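Search tickets and articles Search

Review letters carry the address of the wrong surgery

Status: Resolved, kept open for watching until the June letters
Product: Mai (letters and reminders), connected to Ostero
Customer: Plindcombe Medical Group
Priority: High, later changed to Normal

Problem as reported

Good morning. I am writing for the letters office of Plindcombe Medical Group. We have two surgeries, the main one and the Harbour one, and both use Ostero for the patient records. Mai takes the patient list from Ostero each month and makes the invitations for the yearly blood pressure review. The letters are then printed and posted by Arullow.

The May batch has 525 letters. When I opened the preview to check it, I saw that many patients of the Harbour surgery have the address and the telephone number of the main surgery at the top of the letter. The name of the patient, the home address and the date of the last review are correct in all the letters I opened. Only the surgery part is wrong.

I have not released the batch. It is on hold in the Arullow queue and I ask you please not to release it from your side. If the patients receive these letters they will telephone the wrong reception, and some of them will go to the wrong building. The bus between the two is not frequent, and many of the patients in this group are elderly.

What I have tried already:

- I closed the preview and made it again. Same result.
- I logged out, cleared the browser and logged in. Same result.
- I tried on the computer of the reception, with another account. Same result.
- I opened one wrong patient in Ostero. The usual surgery there is Harbour, and this is correct.

The April batch was good, I have the copies in our folder. We did not change the template between April and now.

Reply from support, 09:40

Thank you for the clear report. The batch stays on hold, we have put a lock on it here also, so it cannot go to print by a mistake.

Can you please tell us:

1. Do all the Harbour patients have the wrong surgery, or only a part?
2. Did anything change in Ostero after the April letters, for example the name of a surgery, a code, or a move of patients from one list to another?
3. Which template does the batch use? We see two with nearly the same name in your account.

Please do not put patient names or screenshots with patient details in this ticket. The internal letter reference is enough.

Reply from customer, 10:25

1. Only a part. I opened letters from the beginning, the middle and the end of the batch. Some Harbour patients are correct and some are wrong. I could not find a rule. It is not by alphabet and not by age. No patient of the main surgery has the Harbour address, the mistake goes in one direction only.

2. I asked our records office. After the April letters they changed the code of the Harbour surgery in Ostero, because the old code was still from the time before the surgery joined the group. The name and the address stayed the same. They say that they did not touch the patients one by one, the code was changed in the table of the surgeries and Ostero did the rest.

3. The batch uses "BP review invitation - group". The other template, "BP review invitation group", without the dash, is an old one and should not be used. I would like to delete it but the button is grey for me.

The references of some wrong letters and some correct letters are in the note I added to the ticket.
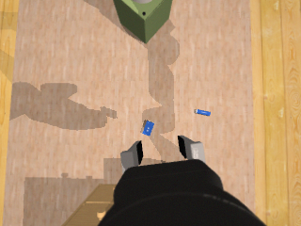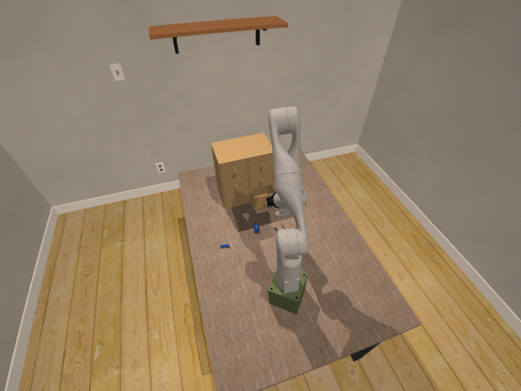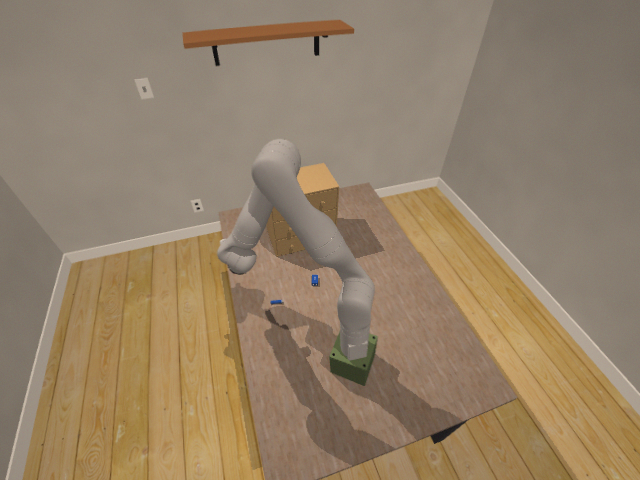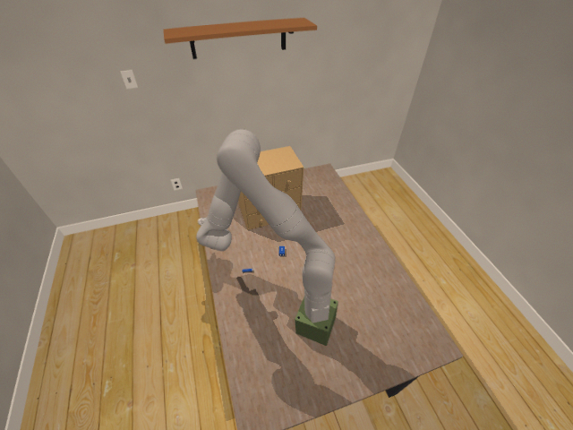
Attachments to this reply, computer renders. The two small blue objects lie on the rug in the third and fourth.

Reply from support, 11:50

Thank you, the answer about the code was very useful.

We compared the letters in your note. In the correct ones, the patient record was opened and saved in Ostero after the code was changed - for a prescription, a new telephone number, or any other reason. In the wrong ones the record was not saved after this change. This explains why you could not see a rule in the list.

Mai asks Ostero every 15 minutes which patient records have changed, and takes only those. When a code is changed in the table of surgeries, the patient records themselves are not marked as changed. So Mai still has the old Harbour code for these patients. The old code does not exist any more in the table, and when Mai cannot find a surgery it uses the default one of the account. In your account the default is the main surgery.

We consider that using the default without a warning is a fault on our side. It is passed to the developers as a separate matter.

What we suggest for today:

1. Keep the batch on hold.
2. We start a full reload of the patient list from Ostero. For this we need your written agreement in this ticket, as it reads all the records of the group again.
3. When the reload is finished, you delete the May batch and make it new. A new preview of the old batch is not enough, because the batch keeps the surgery which it had when it was made.
4. You check the new preview before the release.

The reload does not write anything in Ostero. It can make Mai slow while it runs, so we can do it after your reception closes, if you prefer.

Reply from customer, 12:15

I agree to the full reload, and my manager agrees also. After closing is better for us, please start at 18:30 or later. The text reminders for tomorrow are sent at 17:00 and I do not want to disturb them.

One question. Do the text reminders use the same surgery code? If yes, perhaps some patients already received a text with the wrong surgery name.

Reply from support, 13:05

It is a good question and we checked it. The text reminders take the surgery from the appointment and do not use the usual surgery of the patient. The appointments have the new code. We looked at the texts sent to Harbour patients after the change and the surgery name is correct in them.

The reload is planned for 18:30.

About the old template: the button is grey because an old draft batch still uses it. Go to Batches, choose Drafts, and remove the draft. After this you can delete the template.

Internal log, reload

18:30 Patient import paused for the Plindcombe account. Lock on the held batch confirmed.
18:35 Full reload started.
19:50 Reload finished, no errors. No patient has the old Harbour code.
19:55 Patient import started again. First normal import is complete.
20:05 Default surgery setting changed from "Use default" to "Stop and ask" for this account. Customer to be informed.

Reply from support, 08:50

The reload finished yesterday evening without errors. You can now delete the held batch and make a new one. Our lock is removed.

We also changed one setting for you. If Mai does not find the surgery of a patient, the letter now stays in the preview with a red mark and cannot be released until a person chooses the surgery. If you do not want this, it can be changed back in Settings, Letters, Surgery not found.

Reply from customer, 10:10

I deleted the batch and made it again. The new batch has the same number of letters as before, 525, so no patient was lost. I opened all the references from my note and now they have the Harbour address and the Harbour telephone. I also opened others from different parts of the list and they are correct. There are no red marks.

The draft was from last year and I removed it, then the old template could be deleted. Thank you for this.

Please leave the setting as it is now. It is better for us that the letter stops.

I released the batch to Arullow and it shows "Accepted for print". One thing I noticed, the old batch is still visible on the Arullow page as "Cancelled by customer". Is this normal? I would not like that both are printed.

Reply from support, 10:45

Yes, it is normal. Arullow keeps the cancelled batches in the list for its records, but the files are removed when the batch is cancelled and they cannot be printed. The line will disappear from the page when the month is closed.

For the next time when a surgery code is changed in Ostero: please write to us before the change, or on the same day, and ask for a full reload. We have added this to the help article "Changing surgery details", in the part about codes. Changes of name, address or telephone do not need a reload, they are read from the surgery table each time a batch is made.

We mark the ticket as resolved but leave it open for watching until your June letters are made. If you see a red mark there, please write the letter reference here and do not open a new ticket.

Reply from customer, 11:00

Understood. I have printed the instruction for our records office, and they will tell me before they change a code again. I will write here after the June preview.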